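Handout 4: Fermented Batters and Flatbreads
Ganuditz Community Kitchen School, home cooking course
Updated August 1, 2022

Welcome back! This is the session I look forward to every term, and if you've never seen a bowl of plain batter puff up overnight with no yeast from a packet, you're in for a treat. Please read this before class and bring it with you (it will get splashed, that's fine).

What we're making

A soft, spongy griddle bread from rice and split black lentils, and a thin crisp one from the very same batter. One bowl, 2 breads! We'll serve both with a coconut relish and whatever is left of the tomato chutney from Handout 3.

The basic batter

700 g short-grain rice
1 part lentils to every 4 parts rice, by weight
A small spoonful of fenugreek seeds
Salt, non-iodized if you have it
Cold water for soaking and grinding

Rinse the rice until the water runs mostly clear. Soak the rice in one bowl and the lentils and fenugreek in another, at least five hours. Grind the lentils first, adding cold water a splash at a time, until they are fluffy and pale and a drop of the paste floats in a glass of water. Then grind the rice, which should stay slightly gritty, like fine sand between your fingers. Mix the two with your clean hand for a couple of minutes, add the salt, cover loosely and leave somewhere warm.

How long does it take?

It depends on your kitchen. In summer mine is ready in eight hours. In February it can need a full day, and I put the bowl in the oven with only the light on. Go by the look of it: bubbles through the whole batter, a domed top, and a pleasantly sour smell, a bit like yogurt. A pink or orange tint or any fuzz means throw it out and start again.

Leave plenty of room in the bowl. I once filled a pot to within an inch of the rim and had batter all over the shelf by breakfast!

Cooking the soft bread

Don't stir the risen batter much, you want those bubbles. Heat a flat pan over medium, wipe it with an oiled cloth, pour one ladle in the middle and leave it alone. When the top is full of little holes and no longer shiny, it's done. No flipping.
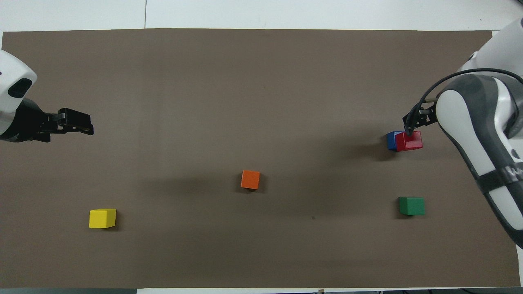

Cooking the crisp bread

Thin the batter with water until it pours like light cream. Sprinkle a few drops of water on the pan to cool it slightly, wipe, and spread the batter in a spiral from the center out, quickly and with almost no pressure on the ladle. A few drops of oil around the edge, then wait for the brown color to show through. The first one nearly always sticks. Eat it at the stove and carry on.

Keeping the batter

Three days in the fridge is fine. It gets more sour each day, and I love the day-three batter for the crisp bread, with chopped onion and green chili stirred in.

For next time

Soak and grind a half batch at home and note your start time, finish time and how warm the room felt. We'll compare notes and then move on to steamed cakes.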